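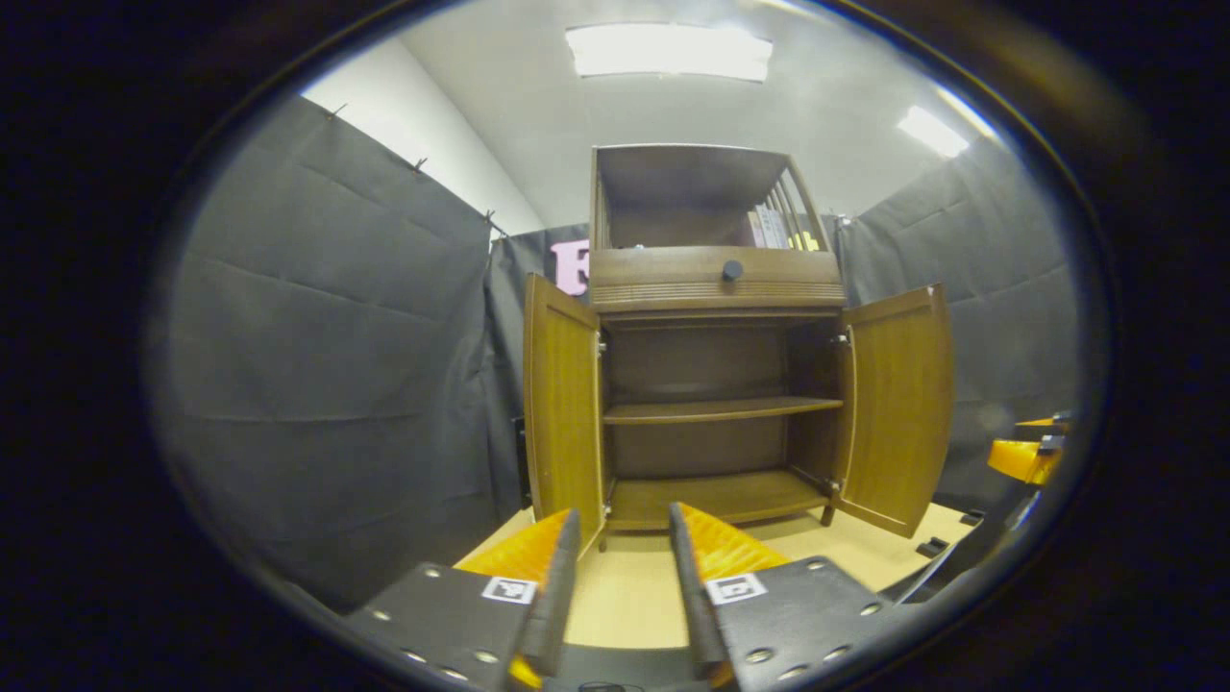 *Page last changed: Wednesday, September 21, 2022*

## 6. Finger pads, markers and camera view

This section covers the routine care of the Jisodico hand-held gripper: replacing the finger pads, replacing the finger markers, and checking the camera view before the tool is returned to use. It applies to all Jisodico grippers supplied by Gosance to the Morrison and Folholm sites. Charging and storage are covered in Section 4. Repair of the finger joint is covered in Section 8 and must be carried out by trained staff only.

The view at the head of this page is taken from the tool's own camera, with the fingers open toward a cabinet whose lower doors are also open. It is the reference for Section 6.5.

### 6.1 When to carry out this work

Carry out the full procedure:

- after every 2,000 recorded grasps, as shown on the tool's counter page
- whenever a pad is torn, lifting at a corner, or has lost ridges
- whenever a marker is scratched, stained or peeling
- after the tool has been dropped, even if no damage is found
- after the camera or its lens has been removed for any purpose

If only one pad is worn, replace both. Pads of different age grip unevenly, and the difference shows up later as objects turning in the fingers.

Markers may be replaced singly.

### 6.2 Before you begin

You will need:

- one pair of finger pads, orange, from the same sealed bag
- two finger markers from the current Jisodico sheet
- the driver supplied in the tool case
- a plastic scraper
- lint-free cloths and the approved cleaning fluid
- the marker placement card

Work on a clear bench with a soft mat. Allow for the curing time in Section 6.4 when planning the work. A tool serviced in the afternoon will not be ready until the following afternoon at the earliest.

> **Caution:** Switch the tool off and disconnect the battery before working on the fingers. The trigger spring remains under load when the power is off. Keep your fingers out of the gap between the plates at all times.

> **Caution:** Do not use a metal blade on the finger plates. Scratches in the black finish reflect light into the camera and may be read as part of a marker.

### 6.3 Replacing the finger pads

1. Lay the tool on the mat with the fingers open and the camera facing up. Fit the lens cap.
2. Remove the screws that hold the left pad to its plate. Put them in the tray in the lid of the case.
3. Lift the pad away from the wide end first. If it sticks, work the plastic scraper along the edge. Do not pull on the ridges.
4. Clean the bare face of the plate with a cloth and cleaning fluid. Clear any dust from the small round holes. Compressed air must not be used while the lens cap is off.
5. Check the plate for cracks between the holes. A cracked plate must not be refitted. Tag the tool and see Section 8.
6. Set the new pad in place with the ridged side facing the other finger. Start all the screws by hand before tightening any of them.
7. Tighten the screws evenly until the pad sits flat. Stop when the pad begins to bulge around a screw head, then back off by a quarter turn.
8. Repeat steps 2 to 7 for the right finger.
9. Close the fingers slowly by hand. The two pads should meet along their full length. If they meet at the tips only, loosen both pads, press them fully home and tighten again.

**Note:** New pads have a light coating from the mold. Wipe each one twice with cleaning fluid before use and allow it to dry. Do not use hand soap or household cleaners, as these leave the surface slippery.

**Note:** Worn pads from the Folholm site are returned to Gosance in the bag provided. The Morrison site discards them locally.

### 6.4 Replacing the finger markers

Each finger carries one square black-and-white marker, placed just below the pad. The software uses the pair to work out how far the fingers are open. A marker that is out of square, or placed on the wrong finger, will give a false opening for every recording made until it is corrected.

1. Note the code printed on the back of the sheet for each marker. The code ending in L is for the left finger, as seen by the camera. The code ending in R is for the right.
2. Lift one corner of the old marker with the plastic scraper and peel it off slowly.
3. Remove all traces of adhesive. Feel the surface with a gloved fingertip. It must be smooth.
4. Fit the placement card over the plate and line up its notch with the lower edge of the pad.
5. Peel the backing from the new marker and lower it into the window of the card. Do not slide it once it has touched the plate.
6. Press from the center outward for 3 seconds. Remove the card.
7. Check that all four corners are down and that the white margin is complete on every side.
8. Leave the tool switched off and untouched for 24 hours.

> **Caution:** Never trim a marker to make it fit. The white margin is part of the marker. If it does not fit the window, the wrong sheet has been supplied.

Do not cover the markers with clear tape. Tape produces glare under ceiling lights, and most of our recording bays are lit from above.

### 6.5 Checking the camera view

Carry out this check in the bay where the tool will be used, with the usual lights on and the curtains hung as they will be during recording.

1. Remove the lens cap and wipe the lens with a dry lint-free cloth.
2. Reconnect the battery, switch the tool on and open the **View** page.
3. Stand facing a piece of furniture with the tool level. A cabinet with its doors open is suitable: it gives clear upright edges on both sides and a darker space in the middle.
4. Release the trigger so that the fingers open fully.
5. Compare the view with the reference at the head of this page. Confirm the following:
 - both fingers enter from the bottom, one on each side
 - both orange pads are in view
 - both markers are in view and neither is hidden by a pad
 - the gap between the fingers is clear
 - the black border around the rounded view is complete
6. Close and open the fingers slowly. The opening value on the page should rise and fall without jumps.
7. Tilt the tool toward the ceiling lights and back. The marker status for both fingers should remain green throughout.
8. Save the view to the service record.

The view is very wide. Straight edges near the border appear bent, and this is normal for the lens fitted. Straight edges close to the center should look straight. If they do not, the lens has not been seated correctly and the steps in Section 7.2 must be repeated.

Other tools may come into view at the side. They do not affect the check provided that their markers cannot be mistaken for those of the tool under test. Where the page lists more than 2 markers, move the other tool out of view and repeat step 6.

### 6.6 Faults found during the check

| Fault | Likely cause | Action |
|---|---|---|
| One marker status is red at all positions | Marker on wrong finger, or wrong sheet | Check the codes and replace the marker |
| Status turns red only when fingers are closed | Pad seated too low and covering the marker | Refit the pad (6.3, steps 6 and 7) |
| Status turns red when tilted to the lights | Glare on the marker or plate | Clean the marker; remove any tape; check for scratches |
| Opening value jumps | Marker corner lifting, or loose plate | Replace the marker; check the plate screws |
| Fingers sit to one side of the view | Camera mount turned | Loosen the mount, center and tighten (7.3) |
| Bright haze across the view | Dirty lens | Clean the lens; if haze remains, replace the cover glass |
| Fingers do not open fully | Dirt in the joint, or weak spring | Withdraw the tool from use and see Section 8 |

If the same fault appears again after the action has been taken, do not repeat the action. Tag the tool and report it through the site's service desk.

### 6.7 Returning the tool to use

1. Reset the grasp counter on the **Service** page.
2. Enter the pad bag number and both marker codes in the service record.
3. Make one short test recording: open the fingers, grasp the test block, lift it, put it down and release.
4. Play the recording back and confirm that the opening value is present from start to finish.
5. Remove the service tag and place the tool in its dock.

Recordings made between the first sign of a marker fault and the completion of this procedure must be flagged in the log. They should be kept until the data team has reviewed them.

Printed copies of this section issued before last December show the earlier placement card, which has no notch. Those copies and cards should be withdrawn. Replacement cards are ordered from Gosance together with the marker sheets.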